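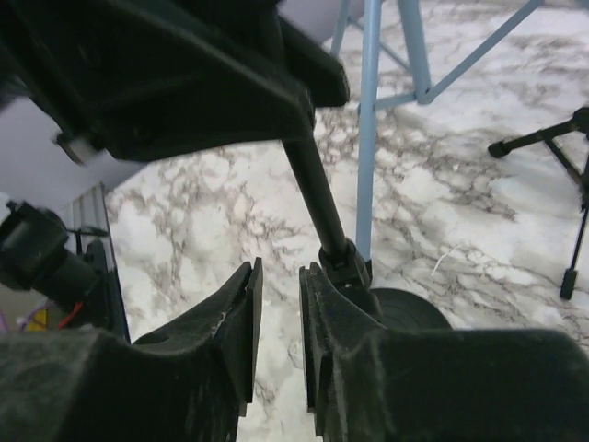 ## How long does a new concrete slab have to dry before glue-down vinyl can go on it?

**Sowmya Amin**

The slab is in an addition at the back of the house, 548 square feet, 5 inches thick, 3,000 psi mix, steel troweled. It was poured in June and has a vapor retarder directly underneath. The addition was closed in six weeks later. The contractor says the concrete reached full strength at 28 days and the floor can go down any time. The adhesive pail says to test for moisture first and gives a limit in percent relative humidity. Is the 28-day figure a drying time, and if it isn't, what should I be waiting for?

---

**provance_floors**

Wait for a relative humidity reading inside the slab that is at or below the limit printed on your adhesive. The calendar won't tell you. Twenty-eight days is the age at which concrete strength is normally tested. It describes curing, a chemical reaction that uses water. Drying is the loss of leftover water through the surface, and it begins in earnest only when curing stops and the building is closed in.

The old planning rule is one month of drying per inch of thickness. For your slab that gives five months, counted from the day the roof and windows went in. Any rain on the slab before that sets you back, and so does a hard trowel finish, which closes up the surface. With a retarder directly below, all the water has to leave through the top. Treat the rule as a way to schedule the test.

Procedure for in-slab probes:

1. Bring the room to its normal living temperature and humidity and hold it there for at least 48 hours before testing. If the heating isn't connected yet, the readings don't mean much.
2. Drill to 40 percent of slab thickness. For a slab drying from one side only, that is 2 inches in your case. Use a dry bit and don't flush with water.
3. Vacuum and brush the hole until no dust comes out. Dust left in the hole is the usual cause of odd readings.
4. Insert the sleeve, cap it, and leave it for as long as the probe instructions say. Older types want 72 hours.
5. Read, write down the value and the temperature, and recap.

Use three holes at minimum for a room your size. Put one within 3 feet of an exterior wall. The highest reading governs. Don't average them.

Before drilling, check the plans for radiant tubing or conduit.

---

**Besau**

I just taped a square of plastic down overnight and there was no water under it in the morning so I glued the floor. It's been fine for two years. You're overthinking it.

---

**m. varghese**

The plastic sheet test mentioned above can fail a slab but it can't pass one. Liquid water collects under the sheet only if the surface is cooler than the dew point of the trapped air. A slab can be well over the adhesive limit and leave the plastic clear. If you do see droplets or a dark patch, you have your answer and can save the cost of the probes.

Two additions to the first reply.

Portable dehumidifiers help, but slowly, and they mostly dry the top half inch. Shut them off and return the room to normal conditions before you test. Otherwise the surface looks good and the moisture lower down evens out after the floor is on, where it softens the glue. The first signs are usually seams opening and adhesive oozing at the joints.

If the number stays high and you can't wait, there are two-part epoxy moisture coatings that go on under the adhesive. They need a mechanically profiled surface, so a steel-troweled slab has to be ground or shot-blasted first. Get written confirmation that the coating and the adhesive are compatible. Some adhesives also need a skim of cement underlayment over the epoxy.

Check pH as well. Many pails list a limit next to the humidity one.

---

**Sowmya Amin**

Thank you. The heat is not connected yet, so I'll hold off on drilling. No tubing in the slab. The pail does list a pH range and I had missed it.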